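Startseite > Aktuelles > Aus dem Archiv

Rubrik: Sammlungen und Bestände

Drucken | Per E-Mail weiterempfehlen

Nachlass der Schuhfabrik Grommont: Erschließung des ersten Teilbestands abgeschlossen

Das Archiv für regionale Wirtschaftsgeschichte hat die Erschließung des ersten Teilbestands aus dem Nachlass der Schuhfabrik Grommont abgeschlossen. Die Unterlagen stehen ab März im Lesesaal zur Verfügung und können nach Voranmeldung eingesehen werden. Der Teilbestand umfasst 249 Verzeichnungseinheiten, darunter Geschäftsbücher, Musterkataloge, Lohnlisten, Lieferantenkorrespondenz und eine Sammlung von Etiketten und Verpackungsentwürfen.

Die Fabrik nahm 1925 den Betrieb auf und stellte zunächst Arbeitsschuhe für die umliegenden Ziegeleien und Sägewerke her. Erst nach der Übernahme des kleineren Mitbewerbers Casado kam ein nennenswertes Sortiment an Straßen- und Kinderschuhen hinzu. Die Geschäftsbücher aus dieser Zeit sind nahezu lückenlos erhalten. Für die Kriegs- und unmittelbaren Nachkriegsjahre liegen dagegen nur einzelne Hefte vor, deren Zuordnung zu den Abteilungen des Werks noch nicht in allen Fällen gesichert ist.

Besondere Aufmerksamkeit verdient die Korrespondenz mit den Kartonagenwerken. Bis in die Nachkriegszeit lieferte Grommont den größten Teil seiner Ware in Sammelkisten an den Handel; die Aufbewahrung im Laden war Sache des Schuhhändlers, der vielfach eigene, neutrale Schachteln verwendete. Mit der Einführung der Marke Omora änderte sich diese Praxis. Der Einzelkarton wurde nun im Werk bestückt, mit Größe und Modellbezeichnung versehen und in einheitlicher Farbgebung ausgeliefert. In den Akten lässt sich verfolgen, wie lange über Format und Pappstärke verhandelt wurde — allein zur Frage des Grifflochs an der Stirnseite sind 181 Schreiben überliefert.

Aufschlussreich sind ferner die Reklamationsakten. Händler beanstandeten abgelöste Etiketten, verwechselte Größenangaben und Deckel, die sich im Stapel eindrückten. Die Werksleitung ließ daraufhin Etikettenmuster anfertigen, auf denen Schuhgröße, Modell und Fertigungslos in fester Reihenfolge erschienen. Die Muster sind mit handschriftlichen Vermerken der Versandabteilung versehen und bilden eine geschlossene Serie. Sie wurden im Zuge der Erschließung einzeln verzeichnet, säurefrei umgebettet und mit Signaturen versehen.

Der Bestand gelangte im Jahr 2000, nach der Auflösung des Unternehmens, in das Archiv. Ein erheblicher Teil befand sich in einem Zustand, der eine unmittelbare Benutzung ausschloss. Mehrere Musterkataloge wiesen Feuchtigkeitsschäden auf, bei den Kartonentwürfen hatten sich Klebestellen gelöst. Die konservatorische Bearbeitung der Kataloge ist beendet. Für die großformatigen Entwürfe wird sie in den kommenden Monaten fortgesetzt; diese Stücke bleiben bis auf Weiteres gesperrt und können in begründeten Fällen als Reproduktion vorgelegt werden.

Die Verzeichnung ist in der Archivdatenbank Pastport recherchierbar. Neben der Suche nach Signatur und Laufzeit steht ein Sachregister zur Verfügung, das unter anderem die Schlagwörter Verpackung, Größensysteme und Handelsvertretung enthält. Personenbezogene Unterlagen, insbesondere die Lohn- und Krankenlisten, unterliegen den gesetzlichen Schutzfristen. Anträge auf Verkürzung sind schriftlich zu stellen und müssen den Forschungszweck erkennen lassen.

Benutzerinnen und Benutzer werden gebeten, die gewünschten Signaturen bereits bei der Anmeldung anzugeben. Der zweite Teilbestand mit den Bauakten und der Fotosammlung des Werks ist bislang nicht erschlossen. Hinweise ehemaliger Beschäftigter und ihrer Angehörigen zur Datierung einzelner Stücke nimmt das Archiv gern entgegen. Dies gilt auch für private Fotografien, Arbeitsbücher und Schuhkartons der Marke Omora, von denen im Bestand bisher kein vollständiges Exemplar nachgewiesen ist.

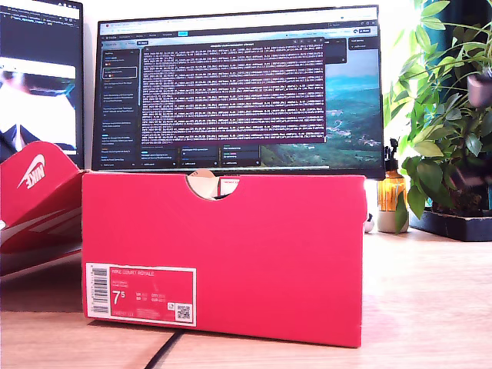
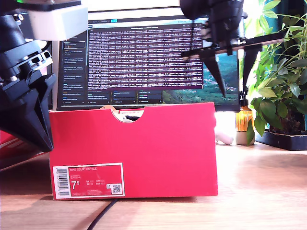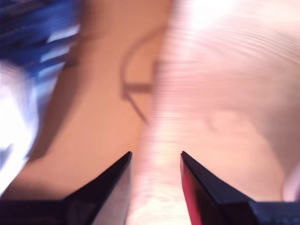

Erstes und zweites Bild: roter Schuhkarton der Gegenwart mit Griffloch und Produktetikett, Schuhgröße 7,5.

Kontakt | Impressum | © Archiv für regionale Wirtschaftsgeschichte | Nach oben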